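04/07/2022
Posted by Darnby

Notes from taking a Vukummont rack server apart for parts. Short thread, mostly for anyone with the same chassis and no manual.

The board is going to a spare machine. The chassis is going for metal. I do the CPU side first, while the board is still screwed down and can't flex.

Power off, both leads out, then hold the power button in for 8 seconds. Leave it 5 minutes after that. I have seen standby lights stay on longer than people expect.

Take the lid off and put it somewhere you won't stand on it. The service label inside the lid has the screw order for the heatsinks. Mine was half worn away, so I went diagonally, half a turn at a time.

Old thermal paste holds better than the screws do. Twist the heatsink a few degrees each way before lifting. If you pull straight up you can bring the processor with it, and then you are prising a chip off a copper plate with a plastic card.

Keep the screws by stage. I use a Delludex parts tray, which has a lid and nothing else to recommend it. Heatsink screws, board screws and bracket screws are close enough in length to be mixed up and different enough to strip a standoff.

The retention frame round the socket comes undone with a hex bit. Slacken it evenly. Don't touch the contacts in the socket, and don't blow on them either.
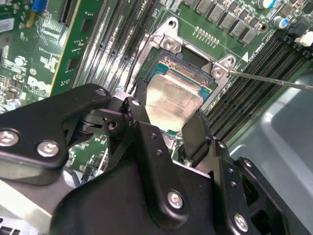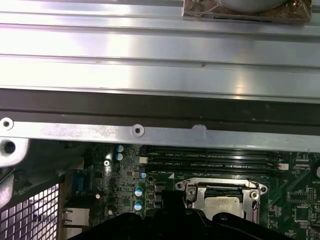 Cleaning took longer than dismantling, as it did with the last one in December. I use isopropyl and lint-free wipes, and work inwards from the edge of the heat spreader so that the paste doesn't get dragged over the side. The streaks on the processor in the first photo are the sort of residue that needs a second wipe. Hold the package by its edges throughout and check the underside under a lamp before it goes into a tray.

Memory slots: open the clips fully before lifting a module. Label each module with its slot name. The lettering on the board is tiny, so photograph it and zoom in.

Capacitors: look at the tops. A flat top proves very little, but a domed one settles the matter and the board goes in the scrap pile.

Someone will ask whether it is worth it. A tested replacement board was 279 pounds from Mahmoud Surplus, plus carriage. The whole server cost me 54.

Next job is the power supplies. I don't open those. They get tested on a dummy load and either kept or sent for recycling.

If anyone has a readable copy of the lid label for this chassis, please post it below. I need the torque figure for the heatsink screws.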